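Skosside tasting menu - is it worth it?
Restaurants and chefs > Eating out
Started March 15, 2021

padmont_pete
Has anyone got a booking at Skosside for when it opens up again? They want 200 a head, paid in full when you book, and the website is all about the chef's "journey". Apparently Virgilio Yap spent two years at Osis. Doing what, though? Half the chefs in the country seem to have passed through that kitchen.

greyhen
I ate there in November, before they shut. The turbot was lovely. The rest was small and cold and came with a speech. I wouldn't pay it again.

L_Marchbank
Bit harsh. Yap ran the fish section at Osis under Kerstin Forsberg, and she doesn't keep people on who can't cook. The smoked eel at Skosside is the best thing I've eaten in years.

padmont_pete
Who says he ran it? I can only find that on his own website.

L_Marchbank
She said it herself at the Lunde food fair. I was in the room. Believe it or don't.

greyhen
Even so, running a fish section isn't the same as running a restaurant. My bread came after the third course and the wine list had hardly anything under 60. Forsberg's own place never felt like that - you sat down and they fed you.

tomw
Forsberg's place was subsidised by the hotel upstairs for years. Not a fair comparison.

greyhen
Fair or not, I'm the one paying the bill.

ovenglove
I cancelled mine and got the money back, but it took three emails. Read the terms before you hand over your card. I'd want to see a few reviews from people who weren't invited.

L_Marchbank
I wasn't invited. I paid like everybody else.

ovenglove
Didn't mean you. I meant the papers.

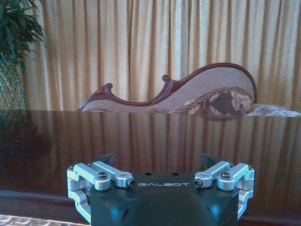
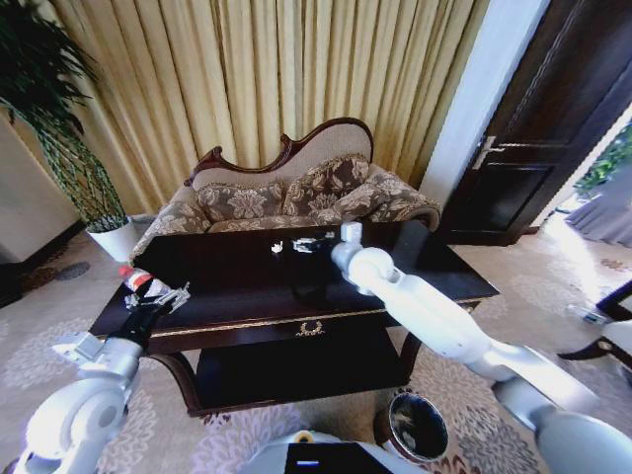 Coffee table, bottle with a red cap on its side.

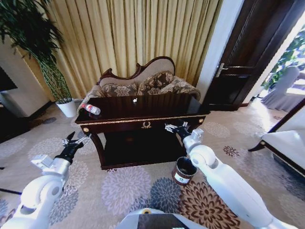
tomw
Can you order from a shorter menu at Skosside, or is it the full tasting or nothing?

greyhen
Lunch was a shorter set menu when I went, dinner was the full thing only. Ring them and ask, I wouldn't trust the website.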